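I've spent most of May folding laundry and I have nothing to wear. Let me explain!

A while back I mentioned that I'd signed up to record household chores for a robot project called Ovis. The idea is that you show the robot how a job is done by doing it yourself, only you don't get to use your fingers. You hold a gripper in each hand, the kind with two fingers and a camera looking down at them, and you fold, stack and tidy with those. Every go gets saved as an episode, and later the people at Kostora train their arm on the whole pile.

Before this I'd only tried the other way of doing it, where you sit at a desk and steer the real arm by remote control. That was at an open day in Jisildale, and I was awful. There's a tiny lag, so you move, then the arm moves, then you panic and move back – and the sock is on the floor. With the hand-held ones there's no lag at all, because it's just you. You can feel the cloth tug. I got a decent fold on my third try and was unbearable about it all evening.

Shirts are their own kind of misery, though. A towel has corners and will more or less tell you where to grab it. A slippery sports jersey slides off whatever you're doing and takes its sleeves with it. My first instinct was to pinch hard and drag, and Tahmineh Moradi (she checks my uploads, poor woman) wrote back that I was "ironing the bed." Her advice was to press one finger down flat against the fabric, let a little bit bunch up, and only then close. It feels fussy for the first hundred or so and then your hands just do it.

She also wants the mistakes left in, within reason. If I drop a sleeve and pick it up again, that stays, so the robot gets to see what picking it up again looks like. What she doesn't want is me stopping halfway to think. I'm a big stopper and thinker, so I've taken to muttering the next step under my breath – sleeve, sleeve, bottom, over – like I'm learning a dance.

My total so far is 1097 episodes, which sounds heroic until you hear that Shahram Kermani has nearly twice that and started after me. He does his standing up, with a podcast on. I've tried both and I still lean too far over the bed and pay for it in the small of my back.

Next up is putting things into drawers, and I've already been warned about the drawers. If any of you have done this kind of recording with a dresser, please tell me whether you pull with the left or the right, and what you do with the shirt in the meantime. Mikuš says hold it in your teeth. I'm fairly sure he's kidding.

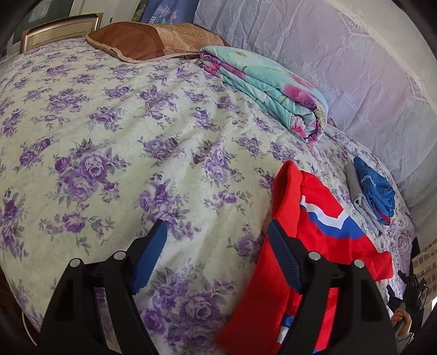
*Red jersey again, with the gray and the blue already folded beside it.*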